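Ticket 515
Product: Perer stage piano
Opened by: Skivdale recital room
Status: waiting on customer

Left pedal half of the sustain unit drops out during slow pieces. Notes stop ringing after 30 seconds or so of held pedal. Worse in the Harahap nocturne, page 3.

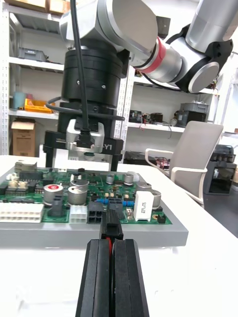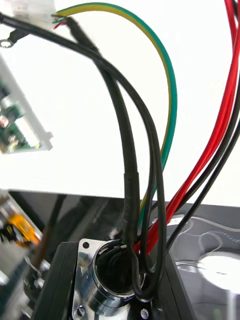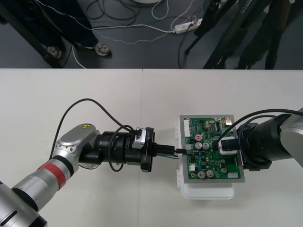 Connectors and cables, all three pictures.

March, 10:40. Reset pedal range in menu. No change.

11:15. Tried a Plastari pedal in the same jack. Held fine through the whole nocturne, twice. Original pedal back in, fault returned.

Reply: replace the pedal. Keep the piano on current firmware. Please confirm after the next rehearsal.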